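Company > Who We Are > About Us

Filed under: About the Site, Movie People

Hi, and welcome to Wudeck! If you landed here from a search for a showtime or a cast list, you're in the wrong place (sorry), but stick around for a minute anyway. We're a small website about movies that never got the attention they deserved, and we've been at it long enough to have opinions about almost all of them.

I started Wudeck after a very long argument over dinner about a heist movie called Jundberg. Half the table had never heard of it. The other half had seen it once on late-night TV and couldn't agree on how it ended. I went home and wrote two pages about it, put them on a free blog with an ugly orange background, and went to bed. The next morning there were comments from people who'd been having the same argument for years! I was hooked, and I've been writing about that kind of movie ever since.

The orange background is gone now, thank goodness. So is the free blog. What's left is pretty much what I had in mind that night – long, friendly write-ups of movies you may have missed, with the plot explained properly and the ending kept behind a warning.

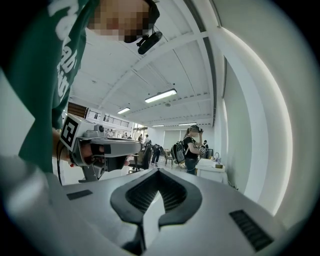
4 min read

We're seven people these days. I still write the most, mainly because I type fast and can't keep quiet. The others cover horror, musicals, family movies and the strange little corner we call Shelf Leftovers, where we review things that only ever came out on tape. All of us have day jobs, and that's why new pieces go up when they go up. We tried a strict schedule one July and it made everybody grumpy, me most of all.

People ask how we pick what to cover. There isn't much of a system. Somebody gets excited about a movie, posts a note to the group, and if at least one other person wants to watch it too, it's on. We always have two of us see a movie before it gets a write-up. The second viewer doesn't have to agree with the first, and when they don't we usually print both sides. Our pair of reviews for Zornow is still the most-read thing on the site, and I still think I was right about the sister.

We don't give stars or scores. I tried it early on and spent more time changing the numbers than writing the reviews. If you want to know whether we liked something, you'll have to read to the bottom, but I promise we don't hide it.

A few years in, we began putting on screenings too. The first was in the back of the Chaimongkol, a restaurant that used to be a movie house and still has the sloped floor to prove it. We set out 73 chairs, and I spent the whole afternoon sure we'd be staring at empty ones. We ended up with people standing along the wall, eating noodles. Since then we've shown comedies, a silent western with a live piano (never again, the piano had to come in through a window) and one double feature that ran so late the kitchen staff came out and watched the last reel with us.

Our newsletter goes out to around 2,000 readers now. It has links to the new write-ups, a short list of what we've each been watching, and a puzzle where you name a movie from one line of dialogue. You can sign up from any page on the site and you can leave any time, no hard feelings. We don't pass your address on to anyone.

As for money, we run a few ads and sell a shirt or two at screenings, and that pays for the hosting. Studios and distributors do sometimes send us movies for free. When that happens we say so in the first paragraph of the review, and it doesn't buy anybody a nice one. Ask the people who sent us that talking goat movie.

Would we like to hear from you? Yes, please! Tell us about the movie you can't get anyone else to watch. If you half remember something from when you were a kid – a scene on a ferry, a man with a birdcage, whatever it is – send that in too. Tracking those down is my favorite part of the whole job, and a reader usually gets there before I do. We also take guest pieces. Pitch us in a couple of sentences first so you don't write the whole thing and find out we ran it last month.

I last went over this page on September 26, 2020, so if something looks out of date, drop us a line through the contact form and I'll fix it.

Related
Jundberg: What Really Happens in the Last Ten Minutes
Zornow, Two Ways: She Loved It, I Loved It More
Shelf Leftovers: Tapes Worth Keeping a Player For
A Night at the Chaimongkol
How to Pitch Us a Guest Piece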